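Suturing Practice — Gallery

Pages from the skills course at Rudero, put together by Delali Sulemana and Rekha Maurya. The course runs over six sessions, and this page covers closing a straight incision. Earlier galleries cover instrument handling and knots.

Participants who want the full set can ask Rekha for folder 12. The written notes are kept separately, under Closure, and were last revised in January. Please read them before booking time at the bench — the gallery does not replace them.

Thread pinched between the tips of the jaws, with the narrow incision and the reddening around it.

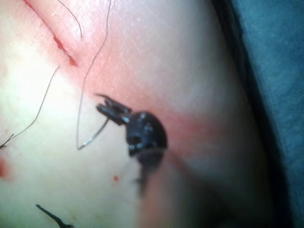
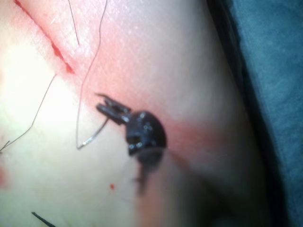

Curved needle held in the jaws, thread running up from its end (second picture). Both: fine thread and a red incision line.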